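Voltotell Table Tasks: Data Card and Rules of Practice
Revision of 11/3/21. Maintained by Marolwood.

Scope
Voltotell holds 411 recordings of table tasks made with hand-held grippers. The rules below apply to every site that contributes to the set, and to any copy passed on to a partner.

Consent and privacy
Every person who may come into view signs the site form before recording starts. Faces are blurred before a file leaves the site.
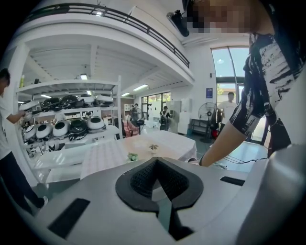
Consent may be withdrawn at any time. The site lead then removes the recordings concerned and reports the change to Marolwood within 4 working days.

Operator practice
Operators wear both grippers strapped over the hand, with the square markers uncovered. Cables are kept out of the walking path - tape is required at public sites. No session exceeds 70 minutes, and a session stops when a visitor asks.

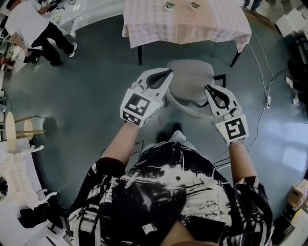
Miłosz Bednarek objected during review that the session limit is too generous for new operators, and asked for a shorter one in the first week. The request is open and will be settled in the December revision.

Known limits
Lighting is not controlled. Recordings from Mosoti use an older consent form and are stored apart.

Release
Files are checked in batches of 300. A batch with one unblurred face is returned whole.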